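Speaker notes — Collecting examples for a robot arm, what we learned at Podine
Rosângela Pacheco, 21/10/2024
Talk is 22 minutes, then questions. Please do not read the notes word for word if you give this talk in my place (Lalit, this is for you).

1 Opening
Say good morning, say thanks to Els Dekker for the invitation. Ask who in the room has ever recorded demonstrations by hand. Wait for the hands. Then ask who has deleted half of them later. Usually the same people raise their hand again.
Say what the talk covers: how we choose the objects, how we write the instructions, and when we throw an example away. I do not speak about the model. Zuleica Cordeiro has the model talk after the break and she does it better than me.

2 The table
Speak slowly in this part, people look at the screen and they don't listen. We keep the table small and a little bit mixed. Big objects stay near the rear and the right side, small ones go in front where the gripper can come from above. At the beginning we had only cubes, and the system learned cubes very well and nothing more. So now each layout needs at least one thing with a soft or irregular shape, one thing which is already on or inside another thing, and one container with a lid.

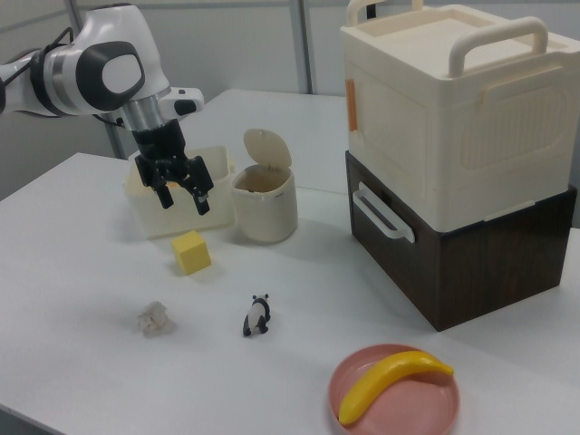

The operator receives the instruction only when the table is ready. Before March we did it in the other order, and the operators were placing the objects to make their own task easy. They did not want to cheat, it is natural. Gleice Rangel noticed it when she compared the start positions of two operators. Tell this story, it always gets a laugh.
Each layout is used for several instructions. "Put the yellow cube on the pink plate." "Throw the paper in the small bin." "Move the panda next to the banana." The words must be such that a person who comes from the corridor can understand them. If we need to explain, we rewrite.

3 What one example contains
The instruction, the arm positions, the gripper state, the camera video, and one mark for success or failure. Our first format was Trollari and we changed to Wostberg, do not spend time on this if they don't ask.
In total we have around 2,000 examples. From these, 700 are with containers.

4 When we throw it away
Mention three cases only.
The operator stops in the middle to think. A short stop is fine, a long one teaches the arm to wait.
The object was touched by hand after the start.
The instruction does not match the table. For example it says "the bowl" and the table has a plate. This was the most common error and also the most boring to find.
Failed grasps we keep — with the failure mark — if the operator tried again and finished. Somebody from Nwachukwu will maybe disagree, they remove all of them. Let them speak, it is a good discussion.
Leave the next slide on while you answer about the layouts.
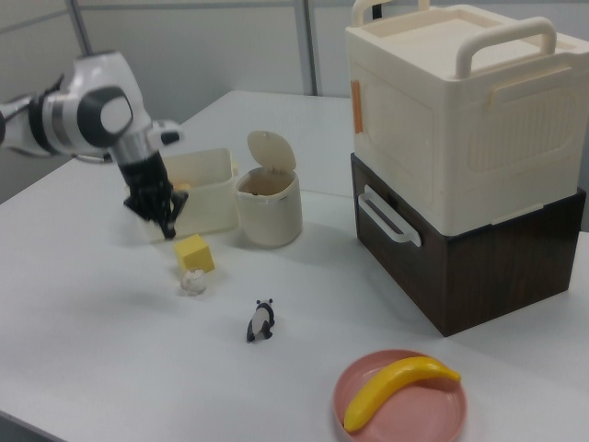 5 Questions that come often
How long does an operator need to learn? One morning for the controls, longer for a calm hand.
Why toys and not real fruit? A real banana changes color during the week, and then we have a new variable that we did not ask for.
Do you mix operators? Yes, always, and the operator is written in each record.
Can we have the data? Not yet. Give them the address of Lalit Shukla and say he answers slowly but he answers.

6 Closing
Thank Gleice and Zuleica by name. Put back the title slide. Do not forget the adapter, last time it stayed in the room.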